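Search this site
Search

Teleop bench – weekly walkdown, with comments
Bench 2, Nellton shop
Form 359, October round
Walked by: Rosalba Donati
Reviewed by: Britt-Marie Sandberg

Marks: OK / FIX / HOLD. HOLD means no demos until it clears, remote or by hand. Comments go under the item, not on sticky notes please, the last lot ended up on the floor.

Task on the bench this month: Jurkum plate handling. Operator drives the arm from the leader handles, wrist camera on, one demo per approach. Kvam set is next once the Jurkum set is signed.

SECTION A – BEFORE POWER

A1. E-stop at operator seat, reachable sitting down
OK. Pressed it, arm dropped out, reset fine.

A2. E-stop at arm side
OK. A bit stiff. Still counts.

A3. Floor tape visible, nothing stored inside it
FIX. Two cartons inside the tape on the walkway side. Moved them, they will be back. Can whoever receives from Troltbridge put them past the door.

A4. Arm base bolts, witness marks lined up
OK.

A5. Operator has had the hand-guiding briefing
OK for both shifts. New starter has done the remote part but not the hand-guiding part so leader handles only until then.

A6. Speed cap set for teaching
OK. Cap was on. Checked at the pendant and again on the screen.

SECTION B – PART AND BENCH

B1. Plate sits flat, doesn't rock when pressed
OK at start. Press both ends, not the middle. The middle block will hide a rock.

B2. Screws present
OK. Screw at the corner of the wide panel and the smaller one on the left flange. Heads look clean, no chewed slots that I could feel with a nail.

B3. Cable routing near part
HOLD, then cleared same round. Blue cable crosses the left flange and goes under the gripper. If the operator closes low on that side it gets pinched, and from the seat you can't tell by feel, there's not enough force coming back thru the handles.
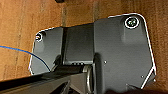

B3 – blue cable over left flange, gripper close in. Wrist view.

Action: tape the cable back to the bench on the left, leave slack. Check it again at every change of operator and not only at the start of shift. Operator must look at the wrist view before the first close of every demo. Say "cable clear" out loud. Yes even if you are alone.

B4. Glare
FIX, minor. Plate rim throws a bright edge in the wrist view, worst along the top and the right side. Doesn't stop work but it makes the edge look thicker than it is and people grip short. Tilt the lamp away before recording. Don't move it in the middle of a demo, we had to bin 7 for that.

B5. Loose items on bench
FIX. See comment under C3.

B6. Bench surface, no chips or splinters where hands go
OK. Wipe it down with a dry cloth only.

SECTION C – TEACHING, REMOTE

C1. Leader handles move free, no drift with hands off
OK. Left handle drifts a hair when warm. Logged last month too, no change.

C2. Video delay acceptable
OK. Wave test. If your hand looks late to you, stop and call it in, dont compensate. People get good at compensating and then the demos all have a pause in them at the grip and the arm learns the pause.

C3. Approach to plate, low side
FIX. Orange finger part comes up over the bottom of the plate and hides the edge. Cable runs right along the top rim of it. So same trouble as B3, different spot.

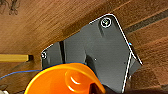 Rosalba Donati
Bench checks, Nellton

Longer comment, sorry, this is the one I keep getting asked about.

With the orange part in view over the low edge you lose the edge you're trying to grip. Operators then go by the screws. The one by the rounded corner and the smaller one on the left end are fine for lining up left to right. They tell you nothing about height. So for height back off, look, come in again. A demo with a back-off in it is a good demo, we keep those. A demo where you pushed on blind and got lucky gets marked bad even if the plate ended up in the right place.

Also B5: there's a yellow stick thing with a black tip coming in from the left, pointing at the plate, and a small pale something in the near left corner. Plus a dark fibrous clump far left. Bench should be clear except for the part and the cable. Clear it before arm power, never reach in with the handles live. I don't care how small it is.

Reply, B-M Sandberg: agreed on all. Put the back-off rule on the operator card. Who has the master of the card now?

Reply, R.D.: I do. Will print.

C4. Operator calls start and stop of each demo
OK. Mostly. Stops are getting mumbled.

C5. Break after each block
FIX. One block ran to 27 demos without a break. Handles make your wrists tired and then the grips get sloppy, you see it in the last few. Write the break on the sheet with the time.

C6. Failed demos kept and labeled
OK. Label says what went wrong in plain words. "bad" is not a label.

SECTION D – HOUSING AND SIDE VIEW

D1. Black housing, top screws in
OK. Both top corners.

D2. Indicator readable
OK with comment. Small light on the silver side rim, shows blue and red mixed in the wrist view. On camera I can't say which color it's meant to be, so don't take status off the picture. Walk over and look with your own eyes before you call it. Write down what you saw standing there.

D3. Cable in front of housing
HOLD. Blue cable goes across the front above the opening, drops down the lower left of the face and loops back by the connector. Finger comes up from the low left.
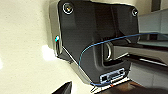
D3 – cable loop across housing face, connector at bottom, finger low left.

Action: no demos on this side until the cable is clipped off the face. It needs a proper clip, tape won't stay on that contour. Hand-guiding is OK with the cable held back by a second person, but second person stands outside the arm sweep and the guide hand stays on the enabling switch the whole time. If you can't do both, don't do it.

D4. Connector at bottom of housing
FIX. Not pulled or pushed by the gripper, ever. Thin dark wires hang below it and they need tying up. Anybody teaching near it goes in from above or from the right, and slow. Mark the approach on the sheet so the labels match.

D5. Shelving on the right, clearance to arm
OK. Ran the elbow through its reach at low speed with the cap on, clears. If anyone moves the shelves redo this one before anything else.

D6. Reflection on wall
Note only. Bright spot on the cream wall left of the side rim. Same lamp question as B4. Whoever sets the lamp, check both views.

SECTION E – TEACHING, BY HAND

E1. Enabling switch drops arm to hold when released
OK. Tried with either hand. Tried a hard squeeze too, also drops.

E2. Payload set right for the gripper fitted
FIX. Payload was still on the old value so the arm sagged when freed up. Not much, enough to trap a finger against the bench. Corrected. This goes on the gripper change sheet from now on, and two people initial it.

E3. Hands placed on the guide collar, not on the fingers
FIX. Saw it done wrong twice while I was stood there. Collar only. The fingers are not a handle.

E4. Sleeves, lanyards, hair
OK. One lanyard, taken off.

E5. Recording starts after hands are on, stops before hands are off
OK. Otherwise you get the jerk at each end and it has to be trimmed.

OPEN ITEMS

A3 cartons – receiving
B3 cable tape back – done, recheck next round
B4 / D6 lamp angle – Donati
C3 operator card, back-off rule – Donati
C5 break times on sheet – shift leads
D3 clip for cable, HOLD stays on – Sandberg to order
D4 tie up wires – with D3, same visit
E2 payload line on change sheet – Sandberg

Takes me roughly 2 hours to walk this if the bench is cleared first, so please clear it.

Sandberg, last note: Kvam set doesn't start while D3 is on HOLD. Troltbridge have been told. If they call the bench direct send them to me.

Initials: RD / BMS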